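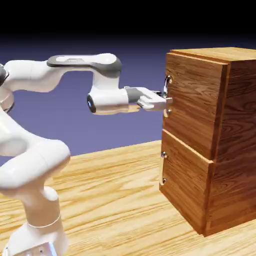

Hye-jin Hyun did not want the team to start with a real arm. She coaches the robotics club at Ekberg, which meets in the old drafting room until 6 p.m., and her rule this year is that everything gets built in simulation first.

"A kid who breaks something on the screen presses reset," she said. "That's the whole cost."

The club is entering the household tasks category at Vustberg in March. One task is opening a drawer. Deok-su So, a junior, took it on because he thought it would be easy.

"It's a handle. You grab it and pull," he said. "I had 75 tries before one of them looked okay."

His trouble was with the grip. The handles on the club's cabinet model are vertical bars, so the two fingers have to close on either side of the bar. Early on he had the hand turned the wrong way, and the fingers kept hitting the drawer front.

Ngan-ling Wei, a sophomore, wrote the part of the program that plans the path of the arm. She also made the cabinet, with two drawers and a wood finish that Deok-su calls unnecessary.

"He complains about the wood grain," she said. "It took me one afternoon. I like how it looks."

The two disagree about how fast the arm should move. Ngan-ling wants it slow near the handle. Deok-su says a slow approach eats up the time limit, which is 3 minutes for the full task. For now they use her speed for the last part of the reach and his for everything before it.

The club has 8 members, and Hyun would take more. She said students don't need to know how to program when they join. Deok-su didn't.

"I came for the soldering," he said. "I haven't soldered anything since October."

Next the team will move both handles to new positions and see how much of the code has to change. Ngan-ling expects to rewrite the grasp step. Deok-su has asked for a plainer cabinet.

Contact the newsletter | © Ekberg Robotics Club | Back to top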